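Collecting demos at home: the questions I keep getting

By Lizeth Quispe
November
20 comments

I put up a short post about recording kitchen demos with a hand-held gripper and my inbox filled up, so I've pulled the questions together. I collect for a small project called Prendau, two of us on the recording side (me and Gebremedhin Kassa) and Antigoni Politis doing the training. If yours isn't answered, stick it in the comments and I'll add it when I get a minute.

Do you need a robot to do this?

Nope! That's the whole charm of it. You hold the gripper in your hand, you do the job, and the camera on it records what the fingers are up to. The arm only comes into it much later, at Antigoni's end, and I've been in the same room as it twice.

How many demos have you got so far?

3660 as of Wednesday, counting only the ones that passed checking. I do mine in batches of 20 and then have a tea, and I'd really recommend the tea — my hands get lazy and I start doing every grasp exactly the same way.

Isn't doing it the same way good?

I thought so too, and my first few batches were beautifully tidy and not much use. If the jar is always in one spot and you always come at it from one side, the model learns the spot. So now I shove things about between takes, change where I start from, turn the lamp on or off, swap tables. Gebremedhin rolls a die to decide where things go, which I teased him for and then copied.

What counts as one demo?

Start with the fingers open and nothing in them, do one task, let go, back away, stop. We ask for a couple of seconds of stillness at each end so the trimming is easy. If you pause to answer the door, bin it and go again.

Do you keep the ones that go wrong?

Some of them. A fumble where you recover and finish is lovely stuff, it gives the model a way out of trouble, so leave it in and tag it "recovered". A take where you give up goes in a separate folder. Please don't delete anything on the day, Gisela Ibarra checks the lot and she'd much sooner decide for herself.

Do shiny tables matter?

They can do. Glare hides the surface, and clear glass is awkward enough to begin with, what with you mostly seeing whatever's inside it. 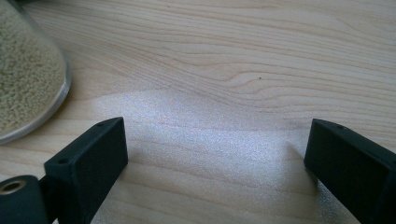

I don't chase every reflection away though, real kitchens have them and the thing has to cope. What I do is mix it up, a few takes with the light bouncing all over the place and a few with the blind down. If I can't make out the edge of what I'm meant to grab when I play it back, I note that in the log and carry on.

Who can I pester about joining in?

Rodrigo Valente looks after new collectors. Tell him what sort of surfaces and containers you've got at home, and whether you're left-handed — we're short of lefties!

14 shares

Recent posts
How I label a batch without losing the will to live
Pouring, scooping and other messy tasks
Notes from my first week with Prendau
Left hand, right hand: does the model care?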